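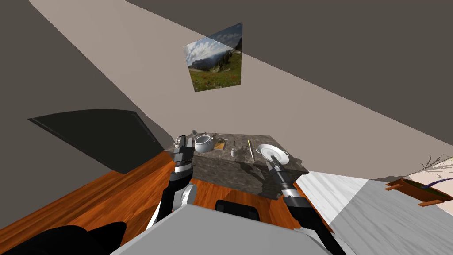 Does the commissioning ceremony count toward your service hours if you only did the parade and not the dinner?
The parade is what counts. Dinner is optional on paper, hours get signed off at the parade ground and the sheet goes in that same afternoon.

Posted in: University Cadets > Commissioning and Graduation
Started 8 July 2020

drillsquare_62
ok so pasting that from the old FAQ bc people keep asking me. My question is different. Our unit (Espinoza campus) just got told commissioning is moved to December and combined with Zosard. One parade, both campuses. 156 of us total. Anyone done a combined one before? How does the order of march work, who gets called up first. Nothing in the email about it, just "details to follow"

mudboots
Did a combined one two years back. Long. Very long. They called us alphabetically across both units so you're standing next to people you never drilled with. Timing was a mess on the salute

drillsquare_62
thats what im worried about. we've never even used the same word of command for the turn

paperclip_cadet
It was by unit when I did it, not alphabetical. Bigger unit first. So depends who's running it I guess. Ask your training office, don't go off what people say here

mudboots
I mean I was there, it was alphabetical

paperclip_cadet
Not saying you weren't. Saying there's more than one way they do it. Ours was by unit and it was fine, done before lunch

Brasso4Life
What about the fee? we paid 62 each for the dinner already and now the dinner is at a differnt place. Plultell Hall instead of the campus. Do we get anything back or is it the same money

drillsquare_62
Same money as far as I know. Plultell seats 600 so parents can come now, thats the one good thing

Brasso4Life
Parents pay seperately tho right

drillsquare_62
yes. no price yet 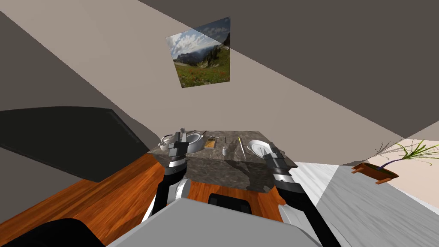 Kitchen or dining room

mudboots
Back on the parade. Get a joint rehearsal. Doesn't matter who's called first if the two halves can't halt together. We had one rehearsal the night before and it showed. Ask for at least two

quietfile
Zosard cadet here. We were told one rehearsal, morning of. Also told we're first because we're the host campus. So maybe that answers it? Nobody mentioned alphabetical

drillsquare_62
host campus?? our email says its on our ground

quietfile
Ours says Zosard main field. Checked it twice. Second paragraph

paperclip_cadet
lol so neither unit knows where it is. Like I said. Training office.

tin_whistle
Unpopular opinion but combining them is fine. Ours was 40 minutes of speeches for a tiny squad and most of the seats were empty. A bigger parade looks like a parade. I'd rather wait till Dec and have it done right

Brasso4Life
easy to say if you're not starting a job in the fall. Half my squad will have moved by December. Travel back, uniform pressed again, a day off work. For some of us thats the whole point gone. We finished the training, just give us the commission

tin_whistle
Fair, didn't think about people moving. Could they do it in absentia? My brother's unit mailed the certificates

Brasso4Life
Asked. They said certificate yes, commission no, you have to be there and take the oath in person
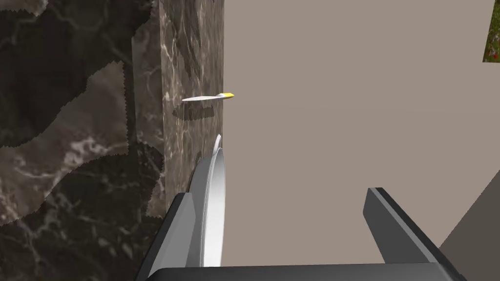
quietfile
The in person rule is the same for us. But our adjutant said you can take the oath early in the office if you've got a job letter. You miss the parade but you're commissioned. Bring the letter, original not a copy. Two from my squad have done it already

Brasso4Life
wait seriously. nobody told us that. is that both campuses or just yours

quietfile
Only know ours. Worth asking

mudboots
Never heard of that in my time. Be careful, get it in writing. Had a friend who thought he was done and his name wasn't on the list

Brasso4Life
will do. emailing tonight

drillsquare_62
Also, uniforms. Are we all supposed to match? We have the Steto belts, the wide ones. Zosard has the old narrow buckle I think

quietfile
Narrow yes. Been told no change, wear what you were issued

paperclip_cadet
It'll look odd side by side but no one in the stands is looking at belts. They're looking for their kid

mudboots
The inspecting officer is looking at belts

drillsquare_62
great thanks that helps my nerves

tin_whistle
What's the trophy situation, is there one best cadet or one from each

drillsquare_62
one each last I heard. if they cut it to one there will be a riot

drillsquare_62
ok update, called the office. Its our ground. The Zosard email was a old draft, corrected one coming. Rehearsals "under discussion". Order of march "under discussion". So basically nothing. Also asked about the early oath, she said put it in writing w/ the job letter attached and they'd look at it

Brasso4Life
sent mine. will post what they say

quietfile
no corrected email here yet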